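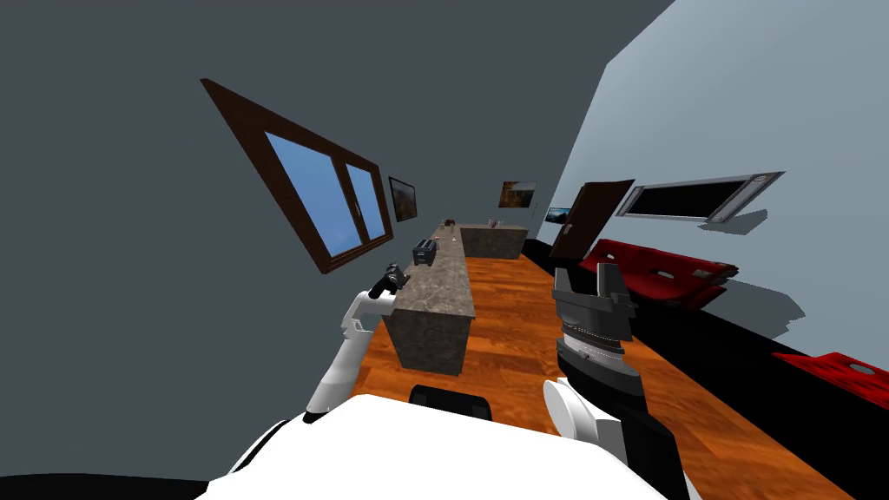

Two Evenings With Saturn

I got the telescope out again in October after leaving it in its case most of the summer. It's a small reflector on a tabletop mount, and it lives in the hall closet behind the coats. Setup takes around 20 minutes if I let the mirror cool down, and less if I'm impatient.

The first evening I went for Saturn. It was well up in the southeast by nine, steady and yellowish, and easy to tell from the stars nearby. At low power it looks like a star with something wrong with it. At higher power the rings separate from the planet, although this year they are still fairly narrow. The rings were edge-on to us in 2025, when they almost disappeared in small telescopes, and they open back up slowly over the next several years. Saturn takes a bit over 29 years to go around the Sun, so this happens twice per orbit.

I could see Titan without any trouble, a faint point well off to one side. I thought I had Rhea too, but I checked the chart afterward and it was a background star. Rhea was on the other side of the planet.

Mei-kuen Hsu asked me last month why the rings tilt at all. They don't, really. Saturn's axis leans about 27 degrees and keeps pointing the same way the whole time. What changes is where we are looking from as the planet moves along its orbit. I tried explaining it with a dinner plate and did a poor job. A globe would have been better.

The second evening was worse. The sky was clear but the air was moving, and the planet boiled no matter which eyepiece I used. I gave up on detail and looked for wide things instead. The Double Cluster in Perseus was good, and so was the Andromeda Galaxy, which from my street is a gray smudge with a brighter middle. I logged 4 objects and went in.

I've been keeping the log in a paper notebook. Gert Ndlovu keeps his in a spreadsheet and is up to 1,185 entries, going back to when he lived in Plevov and had dark skies. Mine has 36. I write down the time, the eyepiece, how steady the air was, and one line about what I saw. Sometimes I add a sketch, and the sketches are bad, but they help me remember.

Next on the list is Uranus, which I have found only once. It should be a small blue-green dot in Taurus. I need a better finder chart for that part of the sky, and the red flashlight needs a new battery.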